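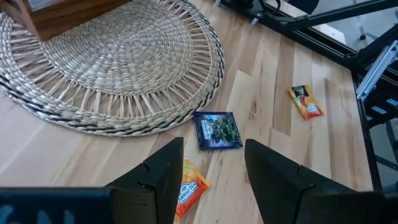

**Figure 4.** Tea packets and a round woven placemat on a wooden tabletop.

### 4.2 Serving Tea to Visitors at Home

The diaries kept by participating households show that tea is prepared under two fairly distinct sets of conditions. Everyday tea, taken by members of the household alone, is in most cases made in the kitchen and carried to wherever the person happens to be sitting. Tea for visitors is more often made or finished at the table. The second pattern is the subject of this section.

Of the 2345 tea occasions entered in the diaries, those involving at least one visitor were longer, used more utensils, and were described in more detail. Participants who wrote a single word for their own morning tea would often fill several lines when a neighbor or relative had come by. Some of this difference is a product of the method. A visit is an event, and people asked to keep a diary tend to write about events. The interviews held in July nevertheless support the view that the table itself is prepared with more care when a guest is expected.

Packaged tea has a particular place in this preparation. In an earlier study of Driditz, Omerović and Delić argued that the individually wrapped packet had lowered the standing of tea as a guest drink, as it removed the shared pot from the table. Our material from Plesville does not fully bear this out. The pot has become less common, but the act of offering has moved to the choice of tea (Figure 4). Respondents spoke of "putting out" packets before the visitor sat down and of keeping certain kinds back for company. One woman in her sixties explained the practice as follows:

> I don't ask what they want. I put a few on the table and they take one. If you ask, they say anything is fine, and then you have to guess.

Several other respondents gave similar accounts. Offering a visible choice was seen as polite because it spared the guest from having to make a request. A smaller group, mostly younger adults in rented apartments, saw no meaning in it and said that they laid out whatever was in the cupboard.

Table coverings were mentioned more often than we had expected. The diary form did not ask about them, yet respondents wrote of cloths, runners, and mats, usually in connection with visits. Full tablecloths were associated with meals and holidays. For tea, a mat was generally judged sufficient, and in the older houses on the Sampaio side of town it was common to leave most of the tabletop bare. Mats were frequently gifts or had been bought on trips, and the giver was often named in the diary entry. Mendes, who carried out the interviews in that district, noted that questions about a mat or cup were among the easiest ways to open a conversation about family.

Differences between the two districts should be read with care. Plesville had about 3000 residents at the time of the fieldwork, and the 174 households that returned diaries are not an even sample of them. Retired couples and people living alone are overrepresented in Sampaio, while families with school-age children make up a larger part of the Broreo group. Visits in Broreo were shorter and more often unplanned, and the tea served was less likely to be described at all. Whether this reflects the age of the hosts or the layout of the newer apartments, where the table usually stands in the kitchen, cannot be settled with the present data.

A further limit concerns the written entries. Diaries were kept by one person in each household, and Pinheiro and Rocha, who coded the entries separately, found that hosts rarely recorded what the guest had chosen. We therefore know a good deal about what was offered and much less about what was drunk. The follow-up interviews filled this gap for a small number of visits only, and these are treated in Section 4.3 together with the responses from guests.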